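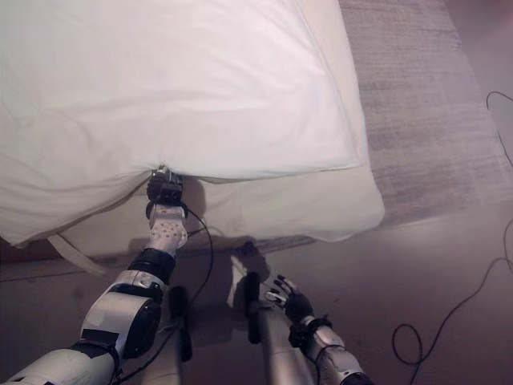
I have slept badly since March, and in the end I did what my neighbor Tariq Mirani kept telling me to do, which was get up at the same time every day. I picked 5 a.m. It was too early for the first week and I was no use to anyone by mid-afternoon.

Other changes: no coffee after lunch, phone left in the kitchen, and the bedroom window open unless the trucks are running on the Wivodstead road. I also stopped reading the news in the evening. I got through a long novel instead, a chapter a night, and I didn't like it much.

On 18th July I looked back through my notebook. Over the last 17 nights I slept straight through on most of them. The bad ones were the hot ones, plus the night after my cousin's dinner in Benis, when we ate late and I had two glasses of wine.

I still wake up before the alarm sometimes. When that happens I get up and water the tomatoes. They are doing well this year, apart from the row by the fence.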